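Student project report, Work and Technology course
Automation at the packing tables of Flomero

1. Why we chose this workplace

Flomero is a mid-size company that packs gift baskets for hotels and shops. In March it started to use two-arm robots from the supplier Matine for a part of the packing. Our group wanted to know what this changes for the people who did the same task by hand before. We visited the hall for 5 days and talked with 24 employees from both shifts.

2. The work before and now

Before, one packer took a basket, filled it with the items on the order sheet and passed it to the wrapping table. The work was repetitive, but the packers could talk with each other and decide their own order of steps. Now the arms put the simple items into the basket, one by one. A person prepares the table, watches the placing and corrects it when an item lies badly. The fragile items and the ribbon are still done by hand.

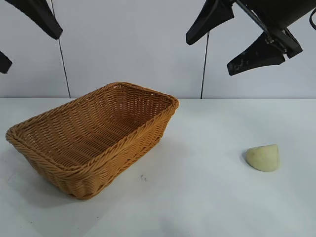 Several packers told us that their hands and shoulders hurt less in the evening. On the other side, watching is tiring in another way. One woman said that she was never so tired from standing still. The attention must stay high, also when nothing happens for a long time – this was the most frequent complaint in our interviews.

3. Skills and pay

The company gave a training of 5 hours to everybody who wanted it. The older employees found it too short, especially the part about restarting the arms after a stop. The pay stayed the same, although the operators now also write the error reports. We think this question is not solved. In the Araújo plant, which we know only from a phone interview, operators received a new job title together with the new tasks.

4. Limits of our report

The management of Flomero was present in the hall during some interviews, so the answers may be more polite than usual. Our second company, Fandau, canceled the visit, and therefore we cannot compare two halls directly. The questionnaire with the full answers is in the appendix.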